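Last updated: September

4.2 Thread, tails and the practice surface

Suturing papers tend to be written as though thread had no opinions. Ours had several. Braided thread frays at a cut end, and a frayed end snags on the next loop, on the pad, and on the student's patience. We therefore scored the thread as well as the stitch, using a sheet drafted by Bronwyn Trevaskis and then shortened by everybody who had to fill it in.

The practice surface was chosen for its texture. Smooth pads flatter beginners, who learn to slide a knot down and are then surprised by anything that resists. The rougher Prultex pads have no such manners. We bought 30 of them and scored 1098 stitches, of which 500 were tied before the tail rule was introduced. Walter Nina, who scored the first half, asked that the tail rule be described here as overdue.

The rule itself is dull. Both tails must be short enough to stay clear of the next stitch and long enough that the knot does not quietly resign. Most trainees managed one of these. Spacing gave less trouble, perhaps because a crooked row is embarrassing in a way that a long tail is not.
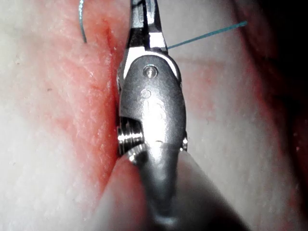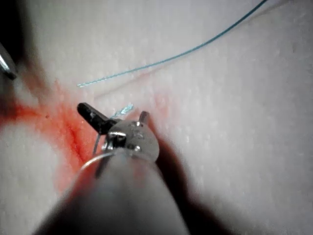
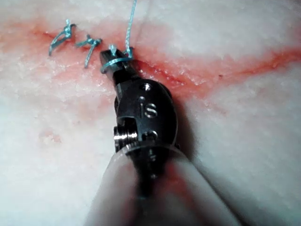
Figure 6. Blue to blue-green suture at the practice surface. The last panel includes two tied knots across the reddish line, each with its tails.
Photos: Trevaskis and Nina.

Scorers disagreed most over fraying. A fuzzy end like the short strand in the middle panel of Figure 6 was "minor" to one of us and "a disgrace" to the other, and the sheet had no box for either. We settled on a plain yes or no. Agreement improved at once, at some cost to self-expression.

Share (6) | Comments (30)

Related items
Antoniuk knot scoring sheet, revised
Brusex thread: notes on storage and cutting
Import delays and the price of practice pads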